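Notebook, December, started 8:40 in the morning

Blood pressure cuffs, comparison of the two models for the screening corner. I write this also for those who take over the table after me.

Yesterday I finished to check the Purno cuff against the Lopes cuff. The rule was the same for both: the person sits for five minutes, feet on the floor, back supported, arm on the table at the height of the heart. No coffee and no cigarette in the half hour before. Two readings, one minute between them, and we write both, also when the first one looks strange.

In total we have 207 pairs of readings that can be used. I took out the ones where the person was talking.
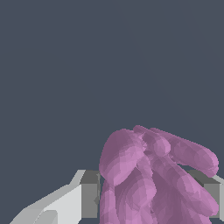
The Purno reads a little higher than the Lopes on the upper number, mostly in people with large arms. I suspect the size of the cuff and not the device. With the arm the position of the hand matters also: several people made a fist during the measurement, or kept the fingers partly curled, like the pink hand here with its bent digits lying over one another. We should ask for an open hand, palm up, resting on the table. I will add this line to the instruction card.

Large cuffs: we have only one. I asked Wametti for the price of two more. No answer yet.

11:15 — Went through the leaflet draft. The printer can do 3,000 copies on the thin paper. Corrections I want:
- "Normal" should be explained with numbers, not only with a green color.
- Say clearly that one high reading is not a diagnosis. Repeat it on another day, then see the doctor or nurse.
- The part about salt is too long. Bread and canned soup are enough as examples.

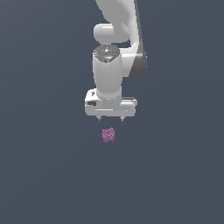 Anderson Bittencourt
Health screening technician, Lumen workshop

Afternoon. Entered the paper forms in the spreadsheet, over 779 lines now with the old ones from the spring. In 20 forms the age is missing. I left these cells blank and marked them yellow, please do not fill them by guessing.

Question for the group: do we measure both arms at the first visit? I would say yes, and after that use always the arm with the higher reading. It takes more time, but the line was never long before ten o'clock.

The battery of the Lopes went low at the end of the day and the display became pale. The readings looked normal to me — still, I changed the batteries and repeated the last pair. Spare ones are in the drawer under the scale.

To do next: instruction card, call Wametti again, second reading of the leaflet.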